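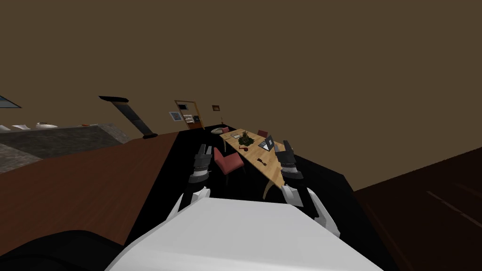
Body camera, dining room, both dark grey grippers out. Left one low by the near red chair, right one over the table edge by the laptop.

Tuesday, April 20, 2021

Second day on the gripper and camera comparison in the simulator. Started at controller build 1658, which is the one Birkett sent over in January with the joint limits fixed. Loaded the dining room again so the numbers can sit beside yesterday's. Same table, same plant, same two red items on the tabletop as targets.

Body view first. The tilt is still there. I checked the mount file and the roll angle is written in degrees while the Plomine loader reads radians, so the camera ends up wherever the wrap puts it. Left it alone for today. If I fix it now the earlier runs are useless for comparison, and the arm poses don't depend on it anyway. Logged it for Flarnollow to sort out on their end.

Ran the reach set on the right arm, 120 starts, target the red item nearest that side of the table. Position controller at the default gain got there in 19 fewer steps on average than the velocity one. It also overshoots more at the wrist. With the gain dropped by a third the overshoot goes away and so does most of the lead. Not sure the trade is worth writing up. The velocity controller is easier to stop cleanly, which matters more near the laptop. Two contacts with the lid on the default gain, none on the lower one.

Left arm is slower to settle than the right under every setting I tried. Should be a mirror copy. Compared the two description files line by line and found the forearm mass differs in the second decimal place. That can't be all of it. Swapped the masses and re-ran a short set, and the gap closed by less than half. Will look at the damping next.

Lunch at the desk. Prillstead called to move the review to next week, fine by me.

Afternoon on the wrist camera with the plate gripper.

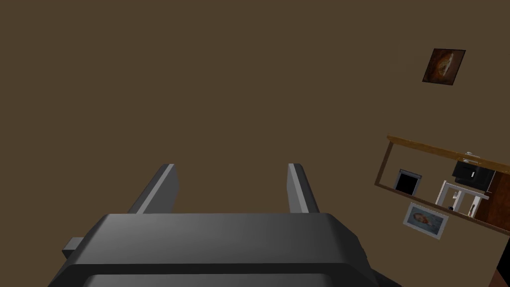 Wrist camera, plate gripper open, nothing held. Wall behind, furniture off to the right.

Both fingers stay in view when open, and the gap between them is clear. The bright inner edge on the left finger is useful – an edge filter picks it up against the brown wall with no tuning at all. The right finger is paler on the inside and needs a lower threshold. What the view lacks is anything to judge distance by when it points at bare wall. The depth estimate drifted through the whole hold and only came back once more of the shelving was in view. I would not trust it for an approach from that side.

Housing takes up too much of the lower part of the view. Moving the camera forward along the wrist would help, but then the fingertips leave the top when they open wide. Tried three offsets and kept the middle one.

Render time was fine at 700 frames per batch. Anything above that and the logger drops the tail of the joint data without a warning. Lost one full run before I noticed. Added a length check to the script.

For tomorrow: damping values on the left arm, the reach set again with the wrist camera on, and a grasp test on the smaller red item with both finger types. Also need to ask Birkett whether build 1658 has the contact fix or only the joint limits, as the release note says both and the change list shows one.

Machine left running the overnight set on the low gain.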